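The Great White Desk Experiment

I have become a person with opinions about wiping a desk. I blame the desk! It's a Surholm, white all over with a lovely matte top, and I had wanted one for ages. What I hadn't thought through is that matte white shows every single thing that lands on it. Pencil dust, toast crumbs, the gray shine you get where your sleeves rest all day. My old brown desk hid all of that for years and I never gave it a thought.

So every Thursday, before lunch, the desk gets a proper clean, and I've come to love it.

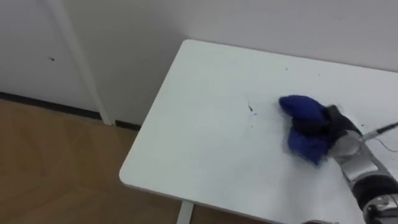 Cloths matter so much more than sprays, I'm convinced of it now. I went through paper towels (lint everywhere), an old T-shirt (just pushed the crumbs around) and a sponge that left streaks. A soft, fuzzy cloth like the blue one bunched up on the tabletop there is my favorite by a mile, and I like it balled up in a thick lump so there's always a fold to turn to when one side gets grubby. I bought a pack from Etness for 159 rupees and I'm still on the first two!

My friend Ravindra Bansal swears by wiping in circles. I tried it for a month and went back to long strokes, left to right, starting at the wall and coming toward me.
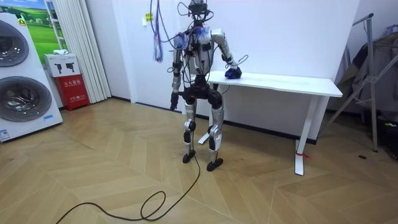
The other big change was brushing first. I used to go straight in with a damp cloth, and all those tiny specks turned into gray smears that took twice as long to shift. Now it's a dry pass, then a barely damp one with a drop of dish soap in 500 ml of warm water, then dry again. 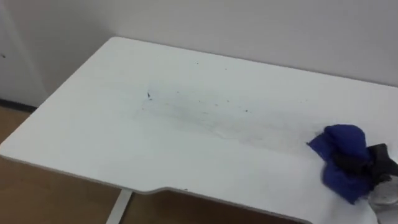
Don't skip the front edge, either. Mine collects a gray line right where my wrists go, and it took me 53 days of owning the desk to notice it (I checked the receipt, I was horrified). One slow swipe along the rim and it looks brand new.

Next up is the wall behind it, and I already have a fresh cloth waiting.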